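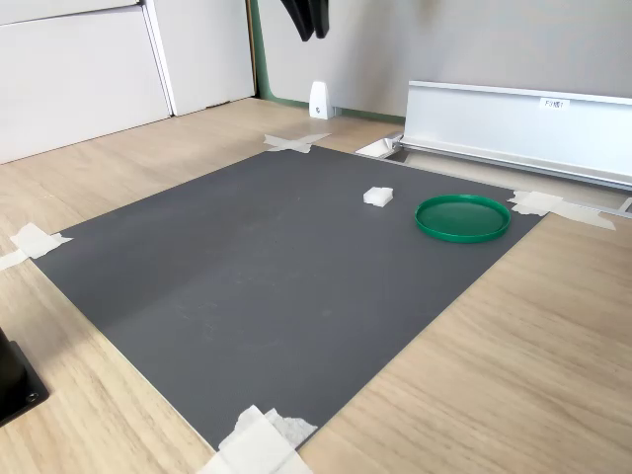
A foam cube, a green lid and a lot of tape.

Csenge Fekete
8 Jun 2020

People keep asking me when a machine will do their dishes. Short thread on where I think things stand.

The chores that sound easy are mostly easy for us. Put the small thing on the lid. A kid does that before they can talk. For an arm it means finding the thing, getting the fingers on both sides of it, closing just enough and letting go in the right spot.

I read the Wiment write-up again over the weekend. They ran 3291 tries at putting small parts away and the numbers look good. But it was one bench, one kind of bin and the same light all day. Move the bin 2 inches and I'd like to see those numbers again.
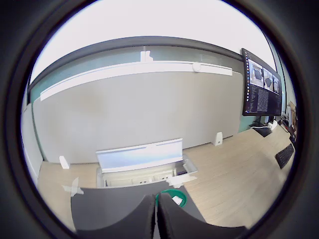
Could one of these clear a kitchen table today?

A table it has practiced on, with dishes it has handled before, maybe. Your table after breakfast, I wouldn't count on it.

Shop floors are further along. My cousin's shop in Elton has an arm loading blanks into a press. It does nearly 40 an hour and has been at it since October. The blanks are all the same and they always come in the same way up.

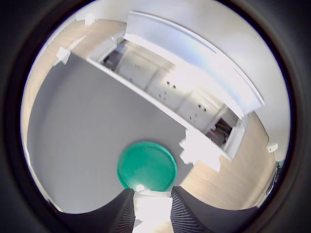

Soft stuff is still the worst of it. Towels, bags, bread. Leite showed a towel folder last year that took 25 minutes a towel - fine as research, but I wouldn't buy one.

Price is the other thing. Flelanberg wants more for a bare arm than I paid for my car, and then you still have to teach it something.
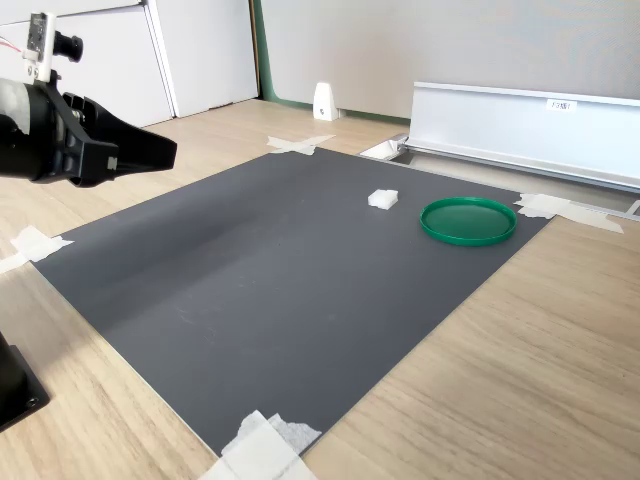
So my guess is sorting and putting away come first, in places where somebody can keep the layout fixed. Dishes after that. Laundry a good while later - I fold mine on Sundays and expect to keep doing it.

Will add to this if I get my hands on the new Wiment numbers.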